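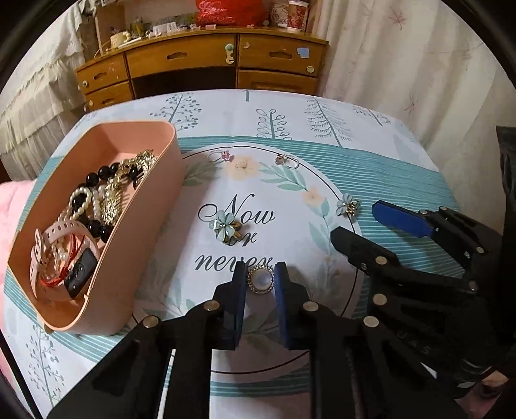
Projects > Small Objects at Home > Reports > December

December
By Zyanya Serrano, collection lead, Brurnville

Progress report to the Zarei fund: second period

We now have 2276 accepted examples, and the thing I most want to tell you is that the jewellery sorting has come good. When I wrote last time I was worried about it. Kitchen tasks were piling up nicely and the jewellery task was a slog, with more thrown away than kept. This period it became the task people ask to do, and the examples coming out of it are the best we have.

For anyone on your side who is new to the project: Totetti is the learning system we are gathering for. It learns from watching people do ordinary household jobs while holding a pair of grippers, one in each hand, with a camera on the gripper. No robot is needed for the collecting part. A person picks things up and puts them down with the grippers, and the recording of what the camera saw and how the jaws moved becomes one example. Later on, an arm fitted with the same jaws tries to do the job itself.

What we collected

The examples come from 38 homes in and near Brurnville. We have kept to our plan of going to people's houses and using their own tables and their own clutter, and I am more convinced than ever that it was right. A bench in our workshop is the same bench every time. In a house you get patterned cloths, curtains, desks piled with bags and pots and cups, afternoon light coming in sideways, and the system has to find a hair clip in the middle of all that.

Patterned tablecloths deserve a word of their own. Some of the early trials with Totetti were done on plain surfaces and it did well enough, but give it a cloth with printed flowers and lettering and it would reach for a printed petal quite happily. I was delighted when I saw it do this, I have to admit, as it told us exactly what to go and gather. We asked households to leave whatever cloth was on the table. So there are now plenty of examples where a flower-shaped clip is lying on or next to a printed flower, or on top of printed words, and the person simply picks up the real one. A claw clip with see-through petals on a busy print is about as hard as we can make it for now, and people do it without a thought.

The jewellery task

The task itself is simple to say. Small accessories are spread out on the table, a storage box stands nearby, and the person moves the accessories with the grippers one at a time. In some runs the box starts empty and in others it is already full of beads and chains. We count a run as accepted when every item was gripped cleanly, nothing was dropped off the table, and both hands were used at some point.

What changed since the last report is mostly how we brief people. We used to show them a way of holding each kind of item. Flat brooches this way, rings that way. They tried to copy us, got stiff and slow, and fumbled. Now we give them a few minutes to play with the grippers first (picking up anything they like, stacking it, passing it from hand to hand) and then we leave them to it. The runs are quicker, and there is far more variety in how the items are approached. One teenager found that a round ornament can be taken by its rim with the jaws upright, one each side, and it comes up far more steadily than with the jaws laid flat as we had been teaching. Several of us do it that way now.

Strings of beads remain the hardest thing by a long way. They slide, they tangle with whatever is next to them, and a full box of them behaves like one big object. A person lifts one strand and three come with it. We had been rejecting those runs. From the middle of this period we started keeping them, provided the person sorted the tangle out, and I think these will turn out to be some of the most useful recordings in the set. We have 117 of them so far. I would like many more.

Very thin items are next on the list. A fine silver ring or hairband lies so close to the cloth that the jaw tips skid over it or take a pinch of the cloth as well. Some people tilt the gripper and hook the item with one jaw, others slide it to a raised bit first. Both work, both are kept. We have also had good results with people using the second gripper to hold the cloth still, which we never suggested to anyone.

The grippers

We are running 2 pairs, both the Clelleo type with the padded jaws. They have stood up well to being passed between strangers. The pads wear at the tips where they meet the table, and one set was changed during the period. The pivot pins want checking before each visit, as a loose one gives a slight sideways play that you can't feel in the hand but that shows up afterwards in the recording of jaw width. We lost most of an afternoon's work to this in one house before we knew what we were looking at, and I have added the check to the visit sheet.

The wide view from the camera has been a great help. It bends straight edges and darkens the corners, and it takes some getting used to when you review the recordings, but it keeps the other gripper in sight for much of the time. For two-handed work that matters a great deal. We did try a narrower view in a few houses early in the period and went back.

Children's accessories turned out to be a lucky choice for the weight of them. They are light and mostly not precious, in all sorts of shapes, and no household minds if a plastic flower gets a scratch. Where people offered real family jewellery we thanked them and said no.

Checking and tidying the recordings

Each recording is watched by a person before it is accepted, at a bit over normal speed. It is dull work and we share it out in the mornings. Roughly a third of jewellery runs were being turned down in the first weeks, mainly for drops and for one hand doing everything. That has fallen a lot since we changed the briefing, though I'd rather give you a proper figure next time than guess at one now, as the rule on tangled beads changed halfway through and the two halves can't fairly be compared.

Recordings also catch bits of the home and now and then a sleeve or a lap. Each household signs for this before we start and gets to see a sample recording. Anything with a face in it is held back and not used unless the person says yes to that separately. Two households asked us to remove runs afterwards and we did so the same day.

First signs from Totetti

I promised not to make too much of the early trials and I will try to keep to that. The system trained on this period's jewellery runs now goes for the object and leaves the print alone far more often than it did. It picks up claw clips well. It is poor with rings. With beads it grips a strand, lifts, finds that the whole heap is coming up, and stops – then puts it down and tries another place. It has seen people do precisely that, in the runs we nearly threw away. I watched it do this several times over and called people in from the next room to look.

It still does badly when the box is at an angle to the table edge. Many of our first runs had the box set square in front of the person, which was our own habit and a bad one. We now ask people to put it down wherever and however it lands.

Money and time

Spending is in line with the plan apart from travel, which is over. We had counted on seeing two households in a day and in practice one is the comfortable number, especially where there are children who want a go (and they are very good at it, with a parent's agreement and a parent in the room). I have moved some of the sum set aside for workshop tables across to travel, as we aren't buying the tables. If you would prefer me to do this differently, please say and I will redo the sheet.

Next period

More beads, more thin things, more boxes at odd angles. I would like to add bags and soft pouches as places to put items, and to begin on watches and bracelets with straps that curl. Buckles can wait. We also plan to go back to a few of the first houses and repeat the task with the newer briefing, so that we have the old way and the new way on the same tables.

One request. The two pairs of grippers are in use nearly every working day and a single fault stops half the visits. A third pair as a spare would take that worry away, and I have put the cost in the attached sheet under equipment. A reply before the new round of visits is booked would let me plan around it either way.

If anyone from Zarei would like to come along on a visit, you would be very welcome. Bring something awkward to pick up.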